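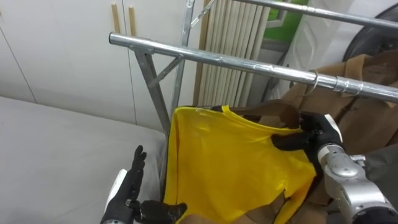 Preparing the house when a foster child is coming

Household tips from the Firncombe carers' page
Sheet 944
2020-07-24

My wife and I have been foster carers for seven years, and before the first child came we cleaned the whole house as if for an inspection. It was too much. A child who arrives in the evening with one bag does not look at the windows. Below are the small household things which have helped us, and some which other families in Firncombe have told to me.

The bag and the clothes

Ask before you wash anything. The smell of the old home is in the clothes, and for a small child this smell can be a great comfort. We made this mistake with a blanket in our first April and the boy cried until late. Now we wash only what the child gives to us, and one soft thing stays unwashed as long as he or she wants.

When you do wash, 40 degrees is enough for nearly everything. Use the powder you always use, but only half the dose if you do not know the child's skin.

Never put the clothes of a child in a rubbish bag, also not for one night. Keep a clean holdall in the cupboard for this. If clothes must be stored because they are too small, write on a paper what is inside and let the child see where you put it.
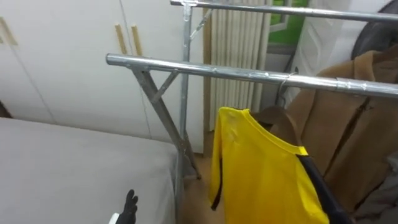 Give one drawer and some hanging space which belong to the child completely, and do not tidy them. If food is hidden there, and this happens often, leave a box with a lid in the room and say that it may be filled with biscuits or crackers from the kitchen. The box keeps away the ants and the child does not have to hide anything.

Night

A night light in the corridor is better than one in the bedroom, in our experience, but ask the child. Show the way to the toilet two times, once with the big light on and once with only the small one. Oil the door hinges. We used candle wax on ours, rubbed on the pin, and it held the whole winter.

Put a waterproof sheet under the normal sheet from the first night, for every age, and make the bed double: waterproof, sheet, waterproof, sheet. At three in the morning you pull off the top two and the bed is ready again. Spare pyjamas lie on a chair, so there is no need to wake somebody and explain.

Kitchen

Keep a bowl of fruit where a child can reach it without asking. Write the meals of the week on a paper at the fridge door – with small drawings, if the child does not read yet. Plain food is best for the first days. Pasta with butter has never been refused in our house.

Medicines and cleaning liquids go up high and behind a lock, even if the child is already big. Carry the key with you and do not leave it on a hook near the cupboard, as I did for a long time.

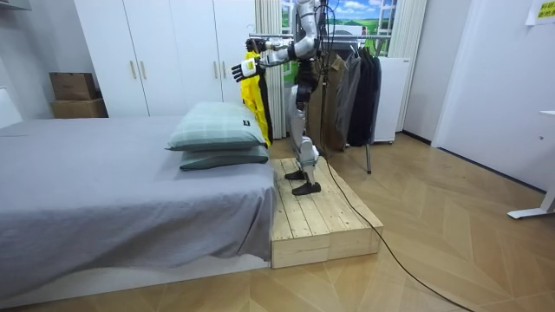
Bheki Masilela

Papers

You will receive many papers and they will come in no order. I keep one folder with dividers: health, school, family contact, money. On the inside of the cover I have the telephone numbers, written large. Each evening I take ten minutes for the diary and write only what I saw and heard, with the hour. What I think about it goes to a different page.

Photographs and drawings from the child do not belong in this folder. They have their own box, and the box goes with the child when it is time to move.

Visits from family

If the visit is in your house, move the fragile things out before and put a plate of something simple on the table. Have a game ready which needs hands, like dominoes or modelling dough. After the visit we plan nothing for 40 minutes, no shopping and no homework. Some children want to run in the garden and others go under the table with a blanket, and both are allowed with us.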